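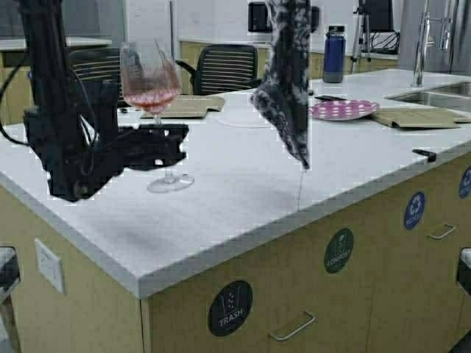 Pink drink in a stemmed glass on the kitchen island

How to Read a Company's Half-Year Results in One Evening
By Mererid Craddock
Tuesday, June 20, 2023

Half-year reports look scary the first time you open one. Stick with it! Most of what a small shareholder needs sits on four or five pages, and once you know where they are you can get through the whole thing between supper and bedtime. I love doing this, and I hope you will too.

I'm using the first-half report from Omiden, a mid-sized zinc and copper producer, because its layout is so typical. All amounts are in millions of dollars.

Step 1. Find the income statement
Skip the chairman's letter for now. (You can come back to it, and it's more fun once you know the numbers.) Look for a page headed "Condensed consolidated statement of income." The top line is revenue. Omiden reported 2,271 for the half, against 1,721 for the same half a year earlier.

Always compare with the same half of the previous year. Miners often ship less in winter, so setting one half against the one right before it can fool you.

Step 2. Work out the growth yourself
Subtract the old figure from the new one, divide by the old one, and multiply by 100. For Omiden that's 550 divided by 1,721, or nearly 32 percent. Do the sum even when the report prints a percentage for you. It takes ten seconds, and now and then you'll find that the headline used "adjusted" revenue.

Step 3. Go down to net profit
Omiden's was 142. Divide it by revenue and you get a net margin of 6.3 percent. Write that down. A margin doesn't say much alone, but put four or five of them in a row and you start to see how a business behaves when metal prices move.
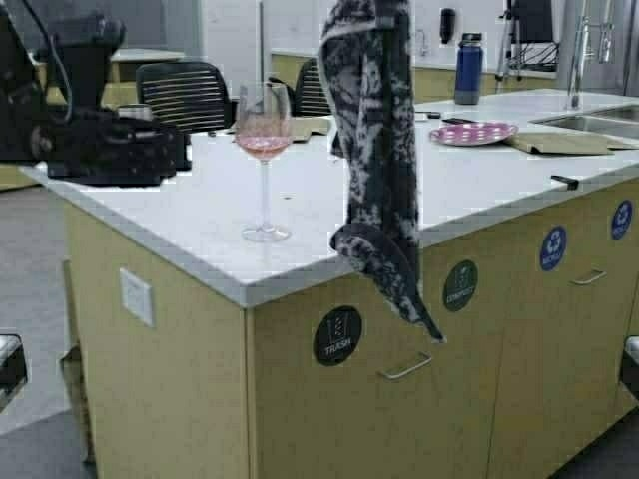
Next, check whether anything unusual is hiding in that profit. Look for the note called "Other income" or "Exceptional items." Omiden sold its old Hesevard smelter in February and booked a gain of 41. Take that out and profit drops to 101, with a margin of 4.4 percent. That's a pretty different picture! (I'm ignoring tax on the sale to keep things simple. If the note gives an after-tax gain, use that.)

Step 4. Turn to cash flow
Find "Net cash from operating activities" and put it next to net profit. If profit is climbing while cash shrinks, look at receivables and inventory on the balance sheet. Concentrate sitting in a port warehouse hasn't been paid for yet.

Step 5. Read the outlook with a pencil
Underline every sentence with a number or a date in it: output targets, spending plans, dividend dates. Leave the rest alone. You'll be amazed how short the outlook gets.

Step 6. Save your figures
A plain spreadsheet is fine. Mine has one row per half and columns for revenue, net profit, one-off items, margin and operating cash. My friend Lleucu Vaughan keeps hers in a paper notebook and is quicker than I am.

If you want a second company to practice on, try Gyamfi. Its report is shorter, but the one-off items are spread over three different notes, so keep that pencil handy.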